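**Bulwood Tenants' Information Service** · thread on security deposits

1/ Many renters in Bulwood move during November, when a large share of local leases come to an end. This thread sets out how a security deposit should be handled, from the day it is paid to the day it is returned.

2/ A security deposit remains the tenant's money. The landlord holds it against unpaid rent and against damage beyond ordinary wear. It may not be treated as the last month's rent unless the lease says so in writing.

3/ Read the deposit clause before signing. It should state the amount, where the money is held, and the conditions under which any part of it may be kept. If a clause is missing, ask for it. A verbal promise is difficult to rely on later.

4/ Complete a move-in checklist within 7 days of receiving the keys. Go room by room. Record the condition of walls, floors, counters, doors, windows and fixtures. Sign it, ask the landlord to sign it, and keep a copy.

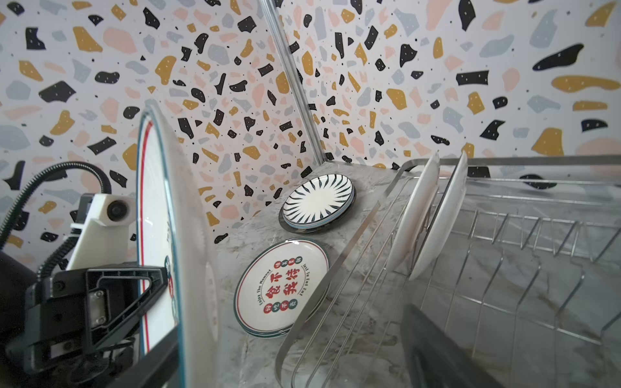

5/ "Ordinary wear" is the phrase that causes the most disagreement. Faded paint, light scuffs and a carpet worn flat in a hallway are generally ordinary wear. Burns, broken glass, large holes and missing doors are generally damage. The length of the tenancy matters. Paint that has been up for many years has little value left to charge for.

6/ Cleaning is a separate question. A tenant is expected to leave the home as clean as it was at move-in. A flat "cleaning fee" taken from every departing tenant, whatever the state of the home, should be questioned in writing.

7/ We are often asked about Garard Court and the Kairys Street buildings, where leases changed to a new form this year. The new form asks for notice in writing, delivered to the building office. Email alone does not meet that requirement. Please check your own copy.

8/ Give your forwarding address in writing before you leave. A landlord who has no address for you may have grounds for delay. Keep proof that it was delivered.

9/ Ask for a walk-through with the landlord present. Take the move-in checklist with you and compare the two line by line. If repairs are claimed, ask which item each charge relates to.

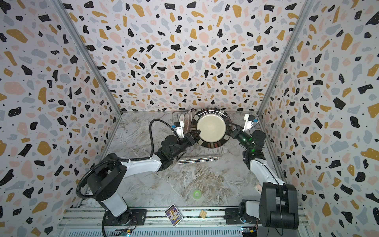
*Page last updated: November. Posts 10 to 15 added.*

10/ Any deduction should be itemized. "Repairs, $3000" is not an itemized statement. A proper statement lists each repair, the room, the cost of labor and the cost of materials, with receipts or estimates attached.

11/ If you disagree with a deduction, write to the landlord first. State the amount you dispute, the reason, and the date by which you expect a reply. Keep the tone plain. Attach copies and retain the originals.

12/ Roommates should note that a deposit is normally returned as a single payment to all tenants named on the lease. How it is divided is a matter between the tenants. We recommend a short signed agreement at the start of the tenancy, particularly where one person paid more than the others.

13/ If a building is sold during your lease, the deposit should pass to the new owner. Ask both parties for written confirmation of the transfer.

14/ Ariel Cruzado has revised our sample dispute letter and the move-out checklist. Printed copies are at the front desk of the Zolier Building, Room 203. Rosaura Arango will hold 2 deposit clinics there on Saturday, one in the morning and one in the afternoon. Bring your lease, your checklist and any letters you have received.

15/ The information in this thread is general and does not replace legal advice. Tenants who have received court papers should contact the office by telephone before attending a clinic.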